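Search this blog
Go

Skistmont notes: the planner was waiting on the wrong clock

I spent most of March on one bug. Writing it down while I still remember the order things went in.

Background for anyone who landed on this page from a search. Skistmont is the control stack I work on. It takes wrist camera images, runs a perception node over them, passes a list of objects and poses to a planner, and the planner hands joint trajectories to the arm controller. The perception node is called Warik. The logging and replay tool is Rees. I wrote most of Rees and some of the planner. Hazel Mbeki wrote Warik, and Ryszard Jakubowski owns the controller side.

The task we use for regression is dull on purpose. Move to a view pose over the table, find the items in a tray, choose one, plan a grasp, run it. We run it after every merge to main, and we record everything.

The symptom was that some grasps were planned to a spot beside the object. The offset was small when the arm had come in slowly and larger when it had come in fast. Always along the direction of travel. If you have done this kind of work you already know it's timestamps, and so did I, and it still took weeks.
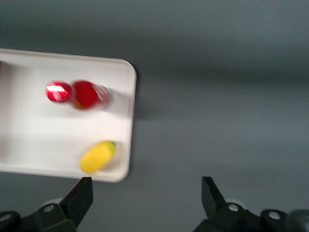
Warik stamps each detection with the capture time of the image. The planner looks up the camera pose at that time in the transform buffer and uses it to put the detection into the base frame. On paper this is correct. I checked the lookup first and it was fine. I checked the hand-eye calibration next, because Ryszard was sure it was the calibration. We redid it from scratch and the numbers came back almost the same as before. The offset didn't change.

Then I blamed the detector for a while. Hazel was patient with this. She ran Warik over recorded images taken with the arm moving and with the arm stopped. The masks got worse when there was motion blur, as you would expect, but they got worse evenly on both sides. The center of the mask stayed close to where it should be. Blur was making the detections noisy. It could not push them all one way.

What finally helped was adding a view to Rees that plots two clocks against each other: the time the driver says the image was captured, and the time the image message reached Warik. I should have had that plot a year ago. The gap between them was supposed to be small and steady. It was steady for a while, then it would step, hold at the new value, and step back.

The camera driver was the problem, or more exactly our wrapper around it. The wrapper keeps a short queue of frames. When the queue backs up it drops the oldest one. The drop was handled in one thread and the timestamp was assigned in another, and after a drop the stamps were off by one frame until the queue emptied. So each image carried the stamp of its neighbor. With the arm still, one frame of error does nothing at all. With the arm moving, you get the pose from the wrong moment, and the object lands beside itself.

The fix was 2 lines. The stamp now travels with the frame buffer and is never looked up separately. I also put a check in the planner that refuses any detection if the camera was moving above a set speed at its capture time. Hazel had asked for that check last fall and I said we didn't need it.

After the fix I replayed 895 recorded cycles through Rees. Before, 52 of them had produced a plan with an offset larger than we accept. After the stamp fix alone, that went to zero for this cause. A handful of others failed for reasons I already had tickets for, mostly the planner giving up near a joint limit.

Replay has a weakness here that I want to be clear about. The recordings hold the bad stamps. To replay them I had to rebuild the correct ones from the driver's frame counter, which we luckily log as a separate field. If we hadn't logged the counter, none of the old data would have been usable for this. Log the counter. It costs a few bytes.

The speed check has a cost. The arm now has to slow down before the planner will take a detection, and that adds nearly 800 milliseconds to a cycle. Ryszard wants it back. His idea is to let the planner start on a rough pose from the moving images, then correct the last part of the path once a slow image comes in. I think it's a good idea — I also think the planner code is not ready for a goal that changes while it is working. The trajectory cache assumes the goal is fixed, and it assumes that in about six places.

I have a branch called Nultness where I'm pulling those assumptions out one at a time. It builds. It does not pass its tests yet. The cache key used to be a hash of the goal pose, and now it has to be a goal ID plus a revision number, and every caller that compared keys has to change.

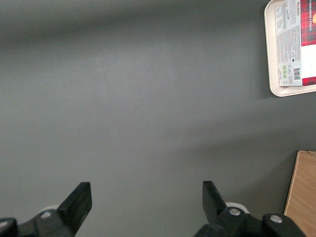
Why not trigger the camera in hardware and skip the whole timestamp mess?

We plan to. Hardware triggering would give us a capture time we can trust to well under a millisecond, but it needs a line run through the wrist and a spare output on the controller, and the output is in use. It also would not have prevented this bug. The capture times from the driver were good all along, and our wrapper attached them to the wrong frames. A trigger would have given us very accurate times on the wrong frames.

Remaining items, for my own use. The two-clock plot goes into the default Rees layout. The wrapper needs a test that forces a queue drop, which means a fake driver that can stall on command. I have half of one. The planner's refusal message just says "stale" right now, and it should say what the speed was and what the limit is. Hazel also wants Warik to pass the frame counter through with each detection so the planner can compare it. That's a message format change, so it waits until Ryszard has finished his update to the controller.

I'll post again when Nultness passes or when I give up on it.

3 comments | Share (2)

Contact | Copyright, all rights reserved | Back to top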